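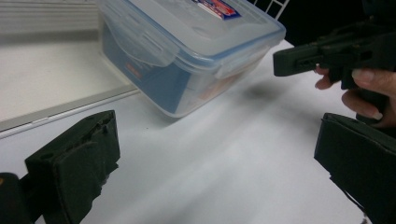
Chapter 4
Counting What Happens: Your First Stat Sheet

I kept my first basketball stat sheet in the gym at Nishad, on the back of a parking flyer, and I got it badly wrong. The scoreboard said 62 at the final buzzer and my column added up to 13 fewer. I'd been watching the game, you see! I cheered when I should have been writing, and every time I cheered I lost a basket.

So we're going to start slowly. In this chapter you'll learn to chart one team, for one half, using four marks: a shot made, a shot missed, a rebound and a turnover. Leave assists alone for now (they're a judgment call, and I give them all of Chapter 6). Leave plus-minus alone too, even if you've seen it on TV and it looks like fun.

You'll need a pencil, a blank sheet ruled like the one in Appendix A, and a game. Any level will do — I still like middle school games best, because the ball spends so much time on the floor and you get plenty of turnovers to practice on. Most of my examples come from the Steker and Wallanent girls' teams, who played each other twice in the season I was writing this, once in Steker's tiny gym and once at Wallanent, where the scorer's table faces the sun until 4.

Before you read on, try this warm-up. Watch any quarter and write down only the missed shots, with the shooter's number next to each one. Put a question mark beside any you aren't sure of, and keep the sheet. We'll use it in Section 4.1, when we work out a shooting percentage by dividing makes by attempts and multiplying by 100.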